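Why Cables Tangle, and How to Sort a Box of Them

A cable is a bundle of metal wires inside a soft cover. The wires carry electricity or signals. The cover is usually plastic or rubber, and it keeps the electricity inside where it belongs. At each end there is normally a plug or a connector, shaped to fit one kind of socket.

Most homes and schools keep spare cables in a box. After a while the box holds one large knot.

How a tangle forms

A tangle needs three conditions. The cable must be long, it must bend easily, and it must be able to move. When a box is carried or shaken, the cables inside slide over each other. A loose end can slip through a loop. Once it is through, it does not easily come back out, and the next loop settles on top of it.

Plugs make the problem worse. A plug is wider than the cable it is attached to, so it catches on loops like a hook. Short, stiff cables tangle less. A cable with 8 loose loops gives a wandering end 8 places to go through.

Using two boxes

Sorting is easier with two boxes of the same kind. One holds the tangle. The other starts out empty and receives each cable after it has been freed. Set both boxes on a flat table with the lids open. Boxes with hand holes are easier to carry when they are full. 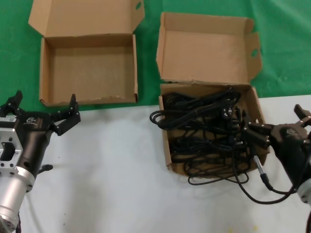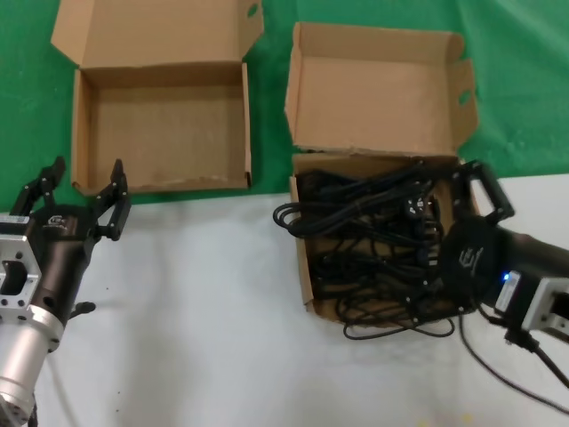 Two open cardboard boxes, one empty and one heaped with black cables. Loops hang over the rim of the full box.

Steps for sorting

Ask an adult before you start. Every cable must be unplugged from the wall and from any device. Do not touch a cable if the cover is split or if you can see metal wire through it. Give it to the adult.

1. Find a loose end. An end lying outside the pile is a good choice.

2. Follow the cable back with your fingers until it goes under another one.

3. Lift the upper cable and pass the loose end beneath it. Do not pull hard. Pulling makes a knot smaller and tighter.

4. Repeat until the cable is free.

5. Lay the cable in circles as wide as a dinner plate. Tight folds can break the thin wires inside.

6. Fasten the coil with a fabric strip and put it in the empty box.

If a knot will not open, push the cable toward it from both sides. This makes the loops larger.

Words to know

Coil: a cable wound in circles.
Connector: the part at the end of a cable that joins it to something else.
Prong: a metal piece on a plug that goes into a wall socket.

Try it

Put a piece of string 30 inches long in a jar with a lid. Shake the jar 50 times and take the string out. Write down the number of knots. Repeat with a shorter string and compare the two results.

Text by Maarja Lapiņa. Updated Jul 15, 2026.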